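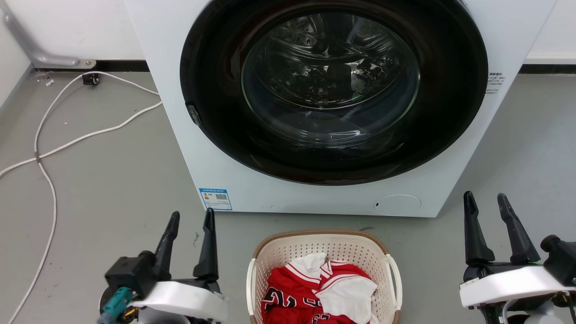 Last changed: 2022-02-11

Can a two-arm robot do the laundry? Report of project group Esel

Written by Chaminda Siriwardena and Ditte Thygesen. Supervisor: Guðlaug Zoëga.

1. Question

Our question was simple: can a machine take clothes from a basket and put them in a front-loading washer without help from a person? Many videos show this, but they are usually short and we do not see how many times it failed.

2. Setup

The washer stands on the floor against the wall and the basket is directly in front of it, between the two grippers. Each gripper has two fingers. We used one garment at a time, mostly the red and white one with the large numbers, which is easy for the camera to find against a beige basket. The washer was never turned on during the tests.

We divided the task in four steps: open the door, pick the garment, put it in the drum, close the door. In January we made 19 full attempts.

3. Results

In 14 attempts the garment was picked from the basket. In 8 attempts it was also completely inside the drum at the end. The most common mistake was a sleeve that stayed hanging over the door ring, and then the door could not close. The robot did not notice this and pushed against it until we pressed stop.

Opening the door was harder than we expected. The latch is small and dark and it sits on a black ring, so the camera often gave a wrong position. Eyvindur Overgaard suggested to put a piece of light tape on it. We decided against this, as a normal home would not have the tape.

4. Discussion

For a person this chore is very short. Our robot was slow and somebody had to stand beside it all the time, so we can not say it saves work yet. We also did not test socks, wet clothes or a full basket.

The next group should begin with the hanging sleeve. One idea is to take a second picture of the door ring before closing and let the other arm push the cloth in.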